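Notes on folding on a padded surface, June

I moved the folding out of the laundry closet and onto the gray upholstered surface in the spare room at Unddale. The closet counter is the correct height but only wide enough for towels. The padded top takes a full garment laid open, with room left for a stack.

A padded top behaves differently from a hard one. Three points matter in practice:

- **Grip.** Woven upholstery holds cotton jersey in place. The underside layer stays where it was put while the upper layer is being moved. On a laminate counter both layers travel together.
- **Give.** Pressing a crease with the flat of the hand does less, as the padding absorbs part of the pressure. Creases need to be set with a slow stroke from the center outward.
- **Edges.** The corners are rounded. A waistband laid too close to one of them follows the curve and comes out of line with the rest of the garment. I keep everything a hand's width inside the edge.

Lint transfer is the main drawback. Pale fabrics show gray fibers, dark ones show everything. I run a sticky roller over the top before starting and again at the halfway point.

The load was a warm wash, 14 items, mostly light cotton. I use the Jukside liquid at half the dose on the label and no softener. Softener makes jersey slip, and on this surface the slip cancels out the only real advantage of the weave.

Soft pink cotton is the harder case. It has little body, it collapses into itself when put down, and the hems roll.
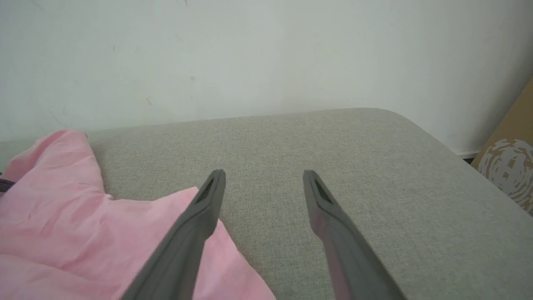
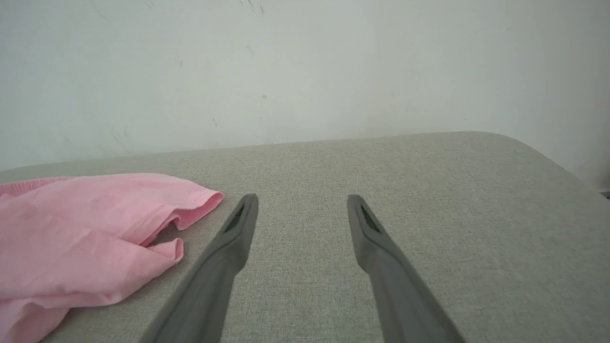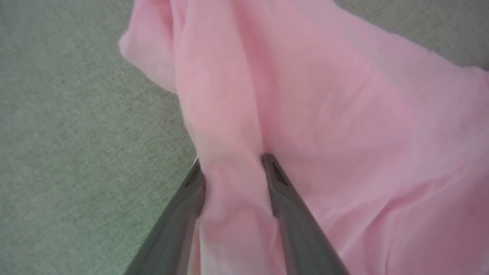
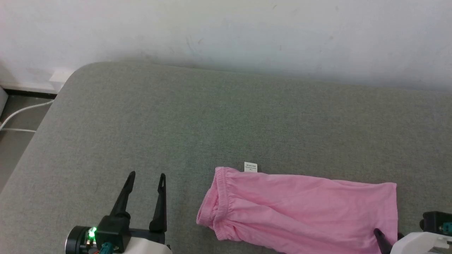
## Sequence for soft cotton

1. Put the garment down in a heap, well inside the edge. Do not try to land it flat. Dropping it flat traps air under the middle and the fabric has to be lifted again.
2. Find a hem. On thin cotton this is quicker by touch than by eye, as the hem is the only part with a second thickness.
3. Pinch the fabric and lift until the weight hangs free, then lower it away from you. Most of the large folds come out in this one movement. Repeat once if needed. More than twice gains nothing.
4. Smooth outward from the center. Leave rolled hems for last and turn them back individually.
5. Fold lengthwise. For shorts and lounge pants this means one leg over the other, with the crotch seam pulled out to a point and then tucked back so that the long side is straight.
6. Fold crosswise in halves or thirds, depending on the drawer.

Step 5 is where I used to lose time. I was folding crosswise first, which doubles the waistband and leaves a thick end. The stack then leans. Lengthwise first puts the elastic in a single short section that can be alternated left and right from one item to the next.

## Stack and drawer

The drawer is a Menzies insert, item 3305, with 4 compartments. Its inside depth suits thirds for shorts and halves for T-shirts. Anything folded in quarters springs open when the drawer closes, and the top layer catches on the rail.

I stand items on edge, folded side up. It takes slightly longer than stacking flat – the gain is that one item can be removed without disturbing the rest. Compartments should be filled firmly but not tight. If the divider bows, take one item out.

Sheets and heavier towels still go to the closet. A bath towel at 300 grams or more has enough body to be folded standing up, with no surface at all.

## Still open

- A washable cover for the padded top. The Tanduscombe canvas is heavy enough to stay put, but I have not checked how much grip it gives compared with the bare weave.
- Marker tape on the drawer dividers.
- Whether ribbed cuffs need a separate method. So far I fold them in and they hold.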